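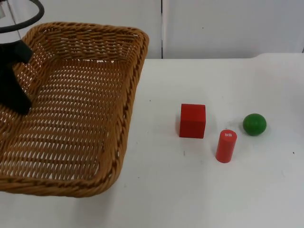 The basket, with the red block next to it on the white table

Community Help > Home and Storage > Baskets, Bins and Boxes

Wicker basket for wooden blocks - how do I clean it, and should I line it?

Posted by itcombe_porch
Viewed 3,021 times

Hi all, I've been reading this board for ages and finally have something to ask, so please bear with me while I get it all out.

I have a rectangular wicker basket, a golden tan color, with rounded corners and one of those nice fat braided rims that goes all the way around. It held dinner rolls and napkins at my aunt's house for as long as I can remember, and when she moved to a smaller place it came to me along with far too many tablecloths. I would love to use it for my grandson's wooden blocks. He's two and a half, he comes over every Friday, and right now his blocks live in a shoebox that has given up at three of its corners.

What I'm stuck on is the weave. The floor of the basket is woven on the diagonal and it's open enough that you can see the tabletop through it in little slits. The blocks themselves are never going to fall through (the red cube in my picture is a good solid thing, and I can't imagine a gap in any basket big enough for it), but I worry about everything else that ends up in a toy basket. Cracker crumbs, mostly! Also sand. We have a sandbox and that child could carry sand into a bank vault.

So I suppose I'm really asking several things. How do I give it a proper cleaning before he starts using it? It has that bready, closed-up-cupboard smell, and I can feel dust down in the braid of the rim when I run my thumbnail along it. Should I put a liner in, or will a liner just turn into one more thing he pulls out and wears on his head? And is there anything about wicker and small children that I ought to be thinking about and am not? My daughter would be perfectly happy with a plastic bin and has said so, but I really would like to use this one.

I don't own a sewing machine. I can manage a needle and thread if the light is good. And I'd rather not paint it or varnish it if I can help it, as I love the color it is now.

Thank you in advance, and sorry for the length of this!

okeke_attic wrote:

What a nice thing to have handed down, and please don't let anyone talk you into the plastic bin. I've used old baskets for toys through two children and now a third who belongs to my sister, and they hold up better than people think as long as you are a bit gentle at the start.

Do the cleaning dry first. People want to go straight to the sink with these and then they end up with mud, since all that dust you can feel in the braid turns into paste the second it gets wet. Take it outside, turn it upside down over the grass and give the bottom a good patting with the flat of your hand. Then go over the whole thing with a soft brush. I use an old pastry brush for the floor and sides and a toothbrush for the rim, and I work the toothbrush along the direction of the strands so I'm not digging at them crosswise. After that I run the vacuum over it with the little round brush on the end, inside and then outside. You'll be amazed at what comes out of a braided rim. Mine once gave up a pearl button and most of a peppermint.

Then a damp cloth. I mean damp, so wring it until your wrists complain. A bowl of lukewarm water with a small squirt of dish soap is plenty for a basket that size. Wipe the inside, the outside, the underside, change the water when it goes gray, and then go over everything again with a cloth that has only plain water on it so you don't leave soap behind. Try the soapy cloth on the underside first and let that patch dry before you do the rest. Some baskets have been stained or given a coat of something at some point, and it's better to find that out where it doesn't show.

Drying is where you want to be patient. Set it up on a cooling rack or across two books so the air can get under it, in the shade, with a fan if you have one. Thirty minutes in front of the fan will make the outside feel dry and it will fool you completely, so leave it overnight anyway. The rim takes the longest. If you put it away in a closet while the middle of that braid is still damp, you'll have a much worse smell than dinner rolls. I keep mine away from the radiator too. I dried one on top of a radiator the first winter we were in this house, and it went brittle along one side and shed little bits for the rest of its life.

For the smell, if it's still there when the basket is good and dry, put a saucer of baking soda inside, slide the whole business into a big paper bag, fold the top over and forget about it for a few days. I had one that took nine days, but that one had been in an attic with a dog blanket. Sunshine helps as well, though I'd keep that to a short spell if you love the color. Mine have changed shade a little on the side that faces the window.

Now for the part about small children. Before he ever touches it, take your good reading lamp and go over every inch with your bare fingertips, slowly, and then do it again with an old nylon stocking over your hand. The stocking is my mother's trick and it works beautifully - anything sharp or sticking out will grab it, even ends too small to see. Check inside the corners and under the rim where the strands tuck in. Wherever it snags, snip the end close with nail scissors and smooth it with a scrap of fine sandpaper. If a longer strand has popped loose, dampen it, tuck it back under its neighbor, and put a tiny drop of wood glue on it. Hold it with a clothespin until it sets.

Do that check again every month or so. Toddlers pick. If you find he's sitting there quietly peeling the basket, then I'd put it up out of reach and bring it down only when you are on the floor with him, and try again when he's three. Broken wicker comes off in thin little pieces and you don't want those going in his mouth. And I wouldn't let him stand in it, although he will want to. They all do.

As for the liner, I went back and forth for years and ended up without one. I like that the crumbs and sand fall through. I set the basket on a tray with a low edge, and at the end of the day I lift the basket, tip the tray into the trash, and that's the cleaning done! With a liner all of that collects in the folds and you have to take every block out to get at it.

hunero_hall wrote:

i would just get a bin to be honest, wicker is a pain with kids. but if you want to keep it a dish towel in the bottom works fine. no sewing. wash it when its gross

jumau_backstep wrote:

I agree with nearly everything okeke_attic said, especially about the drying, but I wanted to stick up for the liner a little. Ours gets carried from room to room, and a tray underneath is no use to me when the basket is on its way down the hall with sand coming out of the bottom of it.

You don't need a sewing machine. Get yourself one cotton pillowcase that you don't mind cutting, the softer and older the better. Press it down into the basket so it sits flat on the floor and goes up into the corners, and let the extra hang out over the rim all the way around. Trim it so a few inches hang down on the outside, then turn the raw edge under and stitch it by hand. It doesn't have to be pretty. I leave a little gap in the hem and thread a piece of flat elastic through it, snug enough to hold under the rim from the outside. Thick braided rims are wonderful for this - the elastic catches right under the braid and stays put.

Two cautions. Sew the ends of the elastic to each other and close the gap up completely afterward, so there's no loop or tail for him to get hold of. And don't use ribbon ties, pretty as they are. I made a set with ribbons when mine were little and took them off again the same week.

The other good thing about a cotton liner is that it covers the inside of the weave, so when he reaches in for a block his fingers are on cloth. You still want to do the stocking check, of course. It also makes it a good deal quieter, which you may come to appreciate. Wooden blocks being dumped into bare wicker at seven in the morning is a sound all its own.

On the weight, I'd go easy. A bread basket was made to carry rolls, and wooden blocks get heavy fast. We had 30 in ours at one time and when I picked it up by one edge of the rim I could feel the whole side pull. Now I keep it about half full and put the rest in a cloth bag on the shelf, and I always carry it with both hands underneath. Swapping a few blocks over from the bag every couple of weeks has been fun too. They come back as if they were brand new toys.

One small thing about the blocks, while you have the soap out. Don't drop painted ones in the water with the idea of giving them a soak. Wipe them one at a time and dry them right away on a towel, and let them air out well before they go in the basket with everything else.

itcombe_porch replied:

Oh, thank you so much, this is far more than I hoped for. I did the brush and vacuum part this afternoon on the back steps and you were right about the rim. No peppermint, but a great many sesame seeds.

The stocking found two spots under the rim that I'd never have felt, and those are snipped and sanded now. It's drying on the cooling rack tonight and I am leaving it strictly alone.

I think I'll start with the tray, as our blocks mostly stay in the one room, and I've put a blue striped pillowcase aside in case the sand gets the better of me. Does anyone know if it matters whether the elastic is the quarter-inch kind? I have a whole card of that in the drawer.

jumau_backstep replied:

Quarter-inch is just fine, it's what I have in mine!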